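Subject: Re: [garment-floor] Anyone else getting arms on the hanging line?
Date: 25 April 2022

Hi all,

Catching up on this thread after a long shift, sorry. Somebody wrote:

> We've been told the hanging stations are next in line for automation
> and that "roles will be adjusted." Does anyone work at a site that
> already did it? What happened to the people who used to hang? And is
> it any good?

We did it! I'm at the Hevmont returns warehouse in Clidisbridge, where we take in used and returned clothes, check them, hang them and send them out to the Pevdale stores. I hung shirts by hand for years, so I have opinions. We went over in February with one cell, and there were 6 of us on hanging at the time. Four are still in the area and two moved to inspection (they asked to, and one of them got a better shift out of it – I'm a little jealous). 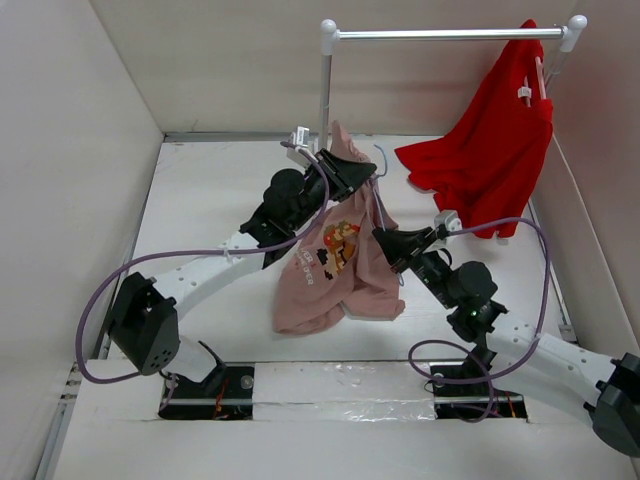 My job now is mostly looking after the Anghel cell, and the thing I'd want you to know is that it's a different kind of tired. My shoulders feel great. My head is fried by lunch. You're watching for the stuff you never used to think about, like whether the hanger is sitting right at the neck. A T-shirt like the pink one with the pixel character takes both arms holding it up, and you still have to keep an eye on the bottom, where it bunches up. Same with what's already on the rail: the red shirt is on its hanger all right, but look how much of it is spread over the floor. By hand I'd have fixed that without noticing I did it.

Speed, before you ask: our best day so far was 333 pieces through the cell. A good person beats that, no contest. It doesn't get sore, though, and management likes that number a lot more than I do.

Two things to push for. Get your training hours in writing (we got up to 119 for the whole team, and only because we kept asking). And ask what happens to piece-rate pay, which was a mess here for the first few weeks – we ended up on a flat hourly rate plus a small bonus, and I'm still arguing about the bonus.

Happy to answer anything else on the list. Has anyone got one handling coats yet?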